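4.2 Pairing the Numport kitchen scale with your pantry list

Before you start, charge the scale fully and place it on a flat, hard surface.

1. Hold the power key for 2 seconds until the display lights.
2. Open the Cinine app and choose Add Scale.
3. Weigh each jar empty, with its lid on, and save it under a name.

Note: Names are limited to one line. Lids count toward the empty weight — always weigh with the same lid.
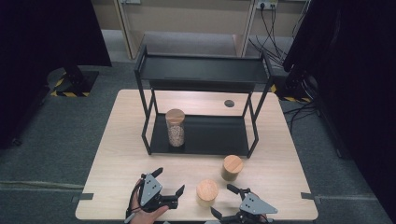
Lidded jars on and in front of a two-tier shelf.

4. Fill the jar and weigh it again. The app subtracts the empty weight.
5. Set a refill alert. The factory setting is 400 g.

Caution: Do not load the scale while it is starting up. If Err shows, remove the jar and press Zero.

To delete a saved jar, see section 4.3.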